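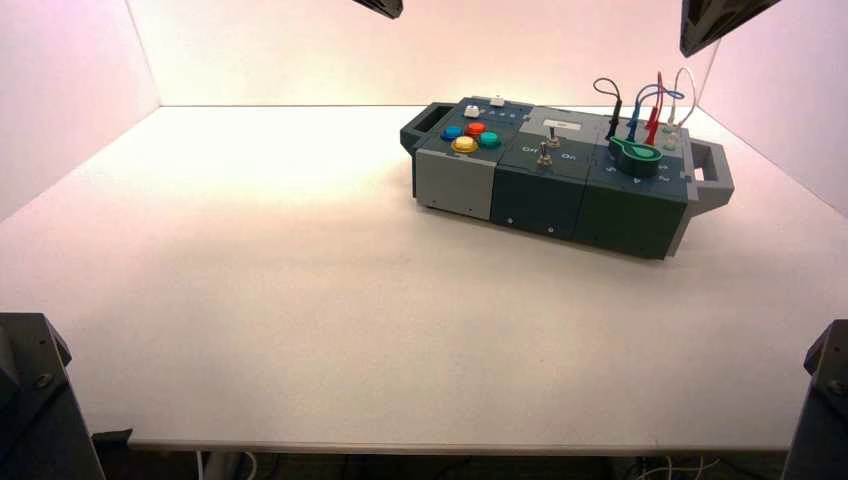
**Push buttons** are switches worked by a single press, and they are among the most satisfying small inventions in everyday life! Doorbells, lifts, jukeboxes and pedestrian crossings all depend on them.

## Types

A *momentary* button stays on only while it is held. A *latching* button stays on until it is pressed again – the old bedside lamp click is a lovely case.

## Colour

Red usually means stop, and green usually means start. Arcade makers were far freer, and picked colours that players could find at a glance.

## Collecting

The button museum at Skimurcombe, founded by Jytte Þórarinsdóttir, holds 934 switches, the oldest being a brass bell push from a Tullum hotel. Its March open day lets visitors press nearly all of them.

## See also

- Toggle switch
- Doorbell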